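Zonero Schlauchset grau: Rohrbogen und Flexschlauch

Artikelnummer 398
Lieferbar, Versand ab Lager
Hersteller: Zonero
Im Sortiment von: Stineo Haustechnik

Es gibt Produkte, über die man beim Abendessen gern spricht. Schläuche gehören selten dazu. Man denkt an sie, wenn sie fehlen, wenn sie knicken oder wenn der alte beim Abziehen ein Geräusch macht, das nach Wochenende im Baumarkt klingt. Für diese Fälle führen wir das Zonero Schlauchset, und zwar seit einiger Zeit mit bemerkenswert wenigen Rückfragen.

Zum Set gehören zwei Teile: ein kurzer Rohrbogen und ein längerer, flexibler Schlauch. Der Bogen übernimmt die Richtungsänderung dort, wo ein Schlauch allein sich gern mit einem Knick verabschiedet. Der Schlauch übernimmt den Rest des Weges, vorbei an der Rückwand, am Sockel und an dem einen Rohr, das schon der Vorbesitzer nicht erklären konnte. Beide Teile lassen sich auch einzeln nachbestellen, falls Sie sich beim Kürzen vermessen. Das kommt in den besten Kellern vor.

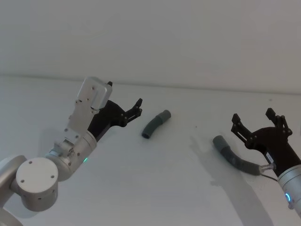

Bei den Farben haben wir uns lange mit dem Hersteller unterhalten. Angeboten wurden uns unter anderem ein Blau, das an Schwimmbäder erinnerte, und ein Beige, zu dem uns höflich nichts einfiel. Geblieben ist es bei Grau, und selbst da war man sich nicht ganz einig: Der kurze, gebogene Teil ist grau, der lange, flexible dunkelgrau. Wer hinter der Spüle auf durchgehende Farbgleichheit Wert legt, möge das bitte vor dem Kauf bedenken. Alle anderen wissen beim Zusammenstecken immerhin sofort, welches Teil gemeint ist, wenn jemand von oben in den Unterschrank ruft.

Einbau

Messen Sie den Weg vorher aus, am besten mit einer Schnur, die Sie genau so verlegen, wie später der Schlauch liegen soll. Geben Sie eine Handbreit zu. Gekürzt wird nur der Schlauch, mit einem scharfen Messer und geradem Schnitt. Die Küchenschere ist kein scharfes Messer, auch wenn sie gerade daneben liegt.

Stecken Sie zuerst den Bogen auf den Anschluss und richten Sie ihn aus. Danach folgt der Schlauch. Schellen sind nicht im Set enthalten; wir empfehlen die Serie Meltance, die Sie unter Zubehör finden. Ziehen Sie diese handfest an und drehen Sie dann ein wenig nach. Wer mit dem Akkuschrauber arbeitet, bestellt erfahrungsgemäß ein zweites Mal, was uns freut, Sie aber vermutlich weniger.

Geeignet für

Drucklose Abläufe im Haus, etwa an der Spüle, am Waschbecken oder an der Kondensatleitung. Nicht geeignet für Trinkwasser, Gas, heiße Abluft und alles, was unter Druck steht. Auch als Verlängerung für den Staubsauger ist das Set nicht gedacht. Die Anfrage gab es, und wir haben sie freundlich beantwortet.

Pflege

Gelegentlich mit warmem Wasser durchspülen. Von außen genügt ein feuchtes Tuch, sofern Sie dort überhaupt hinkommen.

Zubehör und Verwandtes

Schlauchschellen Meltance, Artikelnummer 191
Übergangsstück Naqvi, gerade
Rohrbogen Zonero, einzeln
Flexschlauch Zonero, einzeln

Rückgabe

Ungekürzte Teile nehmen wir zurück. Gekürzte leider nicht, auch dann nicht, wenn nur ganz wenig fehlt. Fragen zur passenden Länge beantworten wir werktags telefonisch, am Dienstag erst ab Mittag. Halten Sie bitte Ihre Schnur bereit.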